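Let the Kids Be Bored at Camp

Every winter, right when the sign-up forms for summer start going around our church, the same conversation comes up in the hallway after the service. What will they be doing all day? Is there a schedule? Could we see the schedule? And every winter I get a little more excited about giving my answer, which is that I hope there's a two-hour hole in it, every single afternoon, with nothing in it at all!

I've been going to Greltport since I was nine, first as a camper, then in the kitchen, then as a cabin leader, and now as one of the people who argues about the program in December. I love the program. I love the singing (even the songs with the hand motions, especially those) and the canoes and the campfire where somebody always cries. But when I ask grown-up campers what they remember, they hardly ever mention a session. They talk about the dock, or a card game that went on for four days, or the afternoon a girl from the next cabin asked them straight out whether they believed any of it.

You can't put that on a schedule. You can only leave room for it, and then have the nerve to keep the room empty when a very nice parent suggests archery. 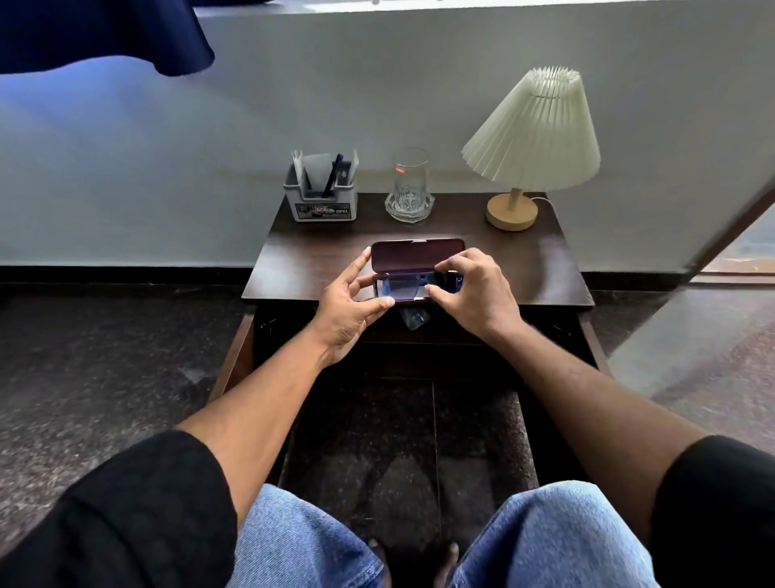

What do the leaders do while the kids have free time?
They stay close, they stay awake, and they keep their hands off. A leader sits on the porch steps or down by the water where everybody can see them, and if a camper wants to talk, there's somebody to talk to. If two campers want to dig a hole for two hours, the leader admires the hole.

I know the other side of this, and it's a fair one. Greltport costs $200 a week per child, and for plenty of our families $200 is real money. It's groceries. When you've paid that, it's natural to want every hour filled with something you can name afterward. We had 759 campers come through last summer, and their parents didn't send them to us so they could lie in the grass.

Except that I think a lot of them did, in a way. Think about what the rest of the year looks like for a twelve-year-old. School, practice, homework, a phone buzzing through dinner. Then they come to us, we take the phone, and for the first day or so they wander around like somebody moved the furniture. By Tuesday they've invented a game with a bucket. By Thursday they're praying together under a tree without being told to, and I promise you I have seen this happen, year after year, and it still gives me goosebumps.

We tried it the other way, too. The year we borrowed the Laketti plan, each day was cut into short blocks with a bell between them, and there was something wonderful in every block. Pottery! Drama! A climbing wall on a trailer! The kids had fun. They were also worn out by midweek, and so were the leaders, and evening worship felt like one more thing to line up for. I remember standing at the back of the Verbruggen barn during the last song on Wednesday night, looking at rows of kids yawning, and thinking we had crammed the week so full that there was no place left for anybody to be quiet.

There's good Christian precedent for quiet, after all. Jesus kept going off by himself, up a hill or out on a boat, and the disciples kept coming to find him because there was so much to do. I read that story differently now that I've helped run a camp.
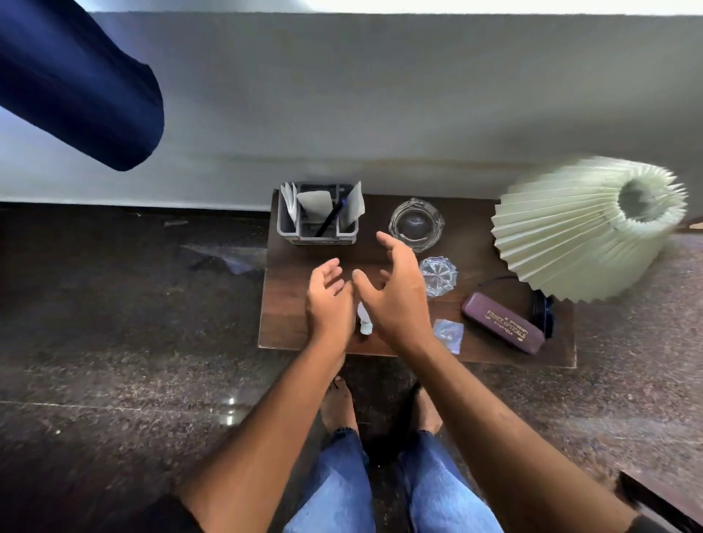
Femke Nijs thinks I'm too rosy about all this, and told me so after reading a draft: free time is great for the kids who already have a friend, she wrote, and very long for the ones who don't. She's right, and I've gone back and forth over it for a week. The shy kid on the edge of the field at three o'clock is not having a deep spiritual experience. So yes, leaders should be matchmakers. Start the card game, deal in the kid who's by himself, then slip out of your seat once it's rolling. The Stakutum cabins already do this beautifully, with one old picnic table and a box of games that are all missing pieces.

So please, when the draft program comes around in January and you see that big white gap after lunch, leave it alone. Write in the margins about the food or the bunks or the bus. I'll be the one guarding the gap, and I could use some company.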